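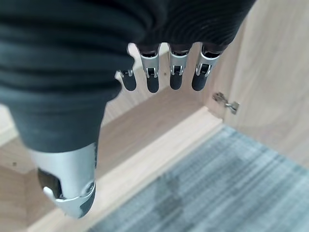

*Inside of the cabinet, light wood*

**Ticket 3694: records cabinet, right door will not stay closed**

Opened: 15/09/2018
Reported by: Nadine Semaan
Assigned to: Vaughn Bellamy
Location: Adbridge office, second floor, carpeted side
Priority: low
Status: open, parts on order

**Report (Nadine Semaan)**

Two-door cabinet, light wood finish. The right door swings open on its own within a minute of being shut. The left door is fine. It started after the cabinet was moved away from the window wall. Binders are stored in it and I would like the doors shut outside office hours.

**Log**

**Entry 1, V. Bellamy.** Checked level along the top, front to back and side to side. The cabinet leans forward slightly. The carpet is thicker at the new position and the feet have sunk unevenly. Shimmed the two front feet with 8 mm of hard plastic. Door still opens, but more slowly. Lean is a contributing factor only.

**Entry 2, V. Bellamy.** Opened both doors fully to get at the hinges.

- Upper right hinge: one screw turning freely in its hole. Removed it, packed the hole with glued matchsticks, left it to set, refitted.
- Lower right hinge: screws tight, no play.
- Left door hinges: tight, no adjustment made.

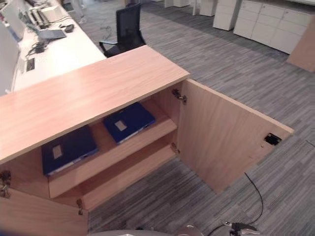 With the doors back as far as they go, the fitting near the outer end of the right door is easy to reach. Pushed on it with a thumb and felt movement. The catch is a Mikkelsen push-fit type and the spring has gone weak. It engages if the door is pressed hard and lets go again with light vibration, such as someone walking past.

**Entry 3, V. Bellamy.** Tried bending the strike plate forward to increase the bite. Holds for an hour or so, then releases. Put the plate back to its original angle so it does not mark the door edge.

**Entry 4, Snædís Egilsson.** Can the binders stay in while this is being worked on? Vibeke Juhl needs the Vorero one this week.

**Entry 5, V. Bellamy.** Yes. They are lying flat and do not touch the doors. Please keep them flat for now. A binder stood upright near the front could lean on the right door and make the fault look worse than it is. The labels are on the covers, so they can be read from above.

**Entry 6, V. Bellamy.** Checked the shelf while the doors were open. It sits level on its supports and does not foul the door. No action.

**Entry 7, Grímur Eskildsen.** Prarkon stocks the replacement catch, part 56, in black. They will not split a pack, so we get two. Ordered. Please fit one and put the spare in the drawer with the hinge screws.

**Workaround until the part arrives**

1. Close the left door first.
2. Close the right door and press firmly at the latch for a couple of seconds.
3. If it opens again, put a folded strip of paper in the gap at the top. Do not use tape on the wood.

**Remaining**

- Fit new catch to right door.
- Recheck level once the carpet has settled under the shims.
- Nadine to confirm the door holds overnight before the ticket is closed.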